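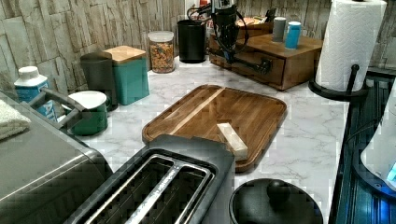 Home | News | Releases | Archive

2019-10-12, by Melati Latuheru

Barnstead, the package manager built by the Gilter project, can now read lock files written by Kusuma. The change shipped in version 8 and is turned on by default.

Until now, teams moving from Kusuma had to pin every dependency again by hand. The new importer keeps the original versions and checksums, and it stops with an error if a checksum is missing.

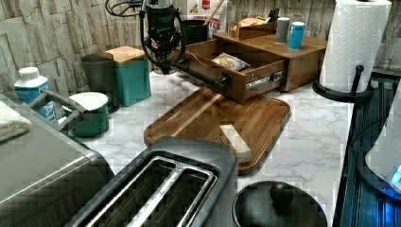 Trorkstead replied on the project list that the importer handled a lock file with 480 entries but dropped two private mirrors, which had to be added back to the config. A fix is planned for the next point release.
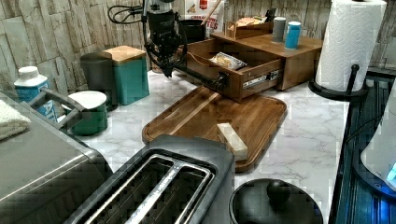
Issue 1000

The old "pin" command still works and prints a warning. It will be removed in May. Lock files with more than 2000 entries are not supported yet, and the importer will refuse to open them. 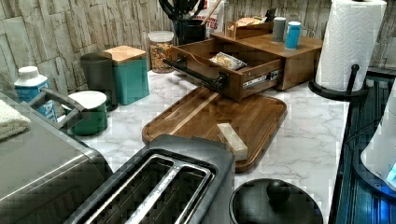 How to upgrade

Run the updater, then "barnstead import" in the project folder. Keep a copy of the old lock file until the first build passes.

Last updated: same day, to add the mirror problem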